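# Waiting for the Other Shoe in a Conversation

I have been trying all summer to stop finishing other people's sentences, and I'm sorry to report that it's slow going.
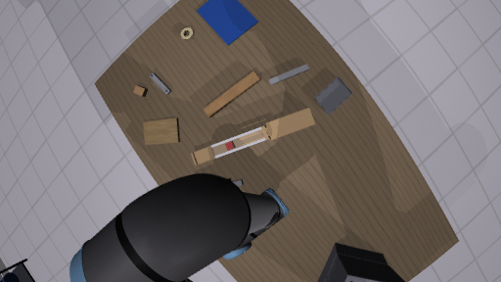
My friend Palesa Tshabalala brought it up first, very kindly, over soup. She'd been telling me about her move to Ratholm and I kept jumping in with the ending - the wrong ending, every time! She said that talking to me felt like being hurried along a hallway. Well, that stung, and I thought about it the whole drive home. Now, when I feel an answer pushing its way up, I pick one plain thing to rest my mind on, like a small beige washer lying by itself on a wooden table, and I let the other person get to the period.

My son noticed before I told him. He called last December and talked for a good long while about his job (he usually gives me two minutes), and I learned that he'd been lonely up there. I would have talked right over that part a year ago. I still slip, mostly with my sister, who pauses a lot.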